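Collecting grasps for Louro, month two

In December I wanted 2,000 examples for Louro, my small grasping model. Now I have 324 good ones. The simulator is slow on my computer, and I check each episode by eye before I keep it.

This week I work with the tool that has the yellow knob and the tan shaft. The two fingers hold it by the shaft, at an angle, and the knob stays free above them.

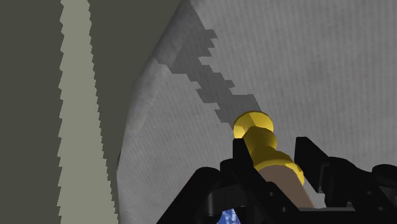 What I changed

I save the wrist view at 20 frames per second. Shadows stay on, jagged edges too.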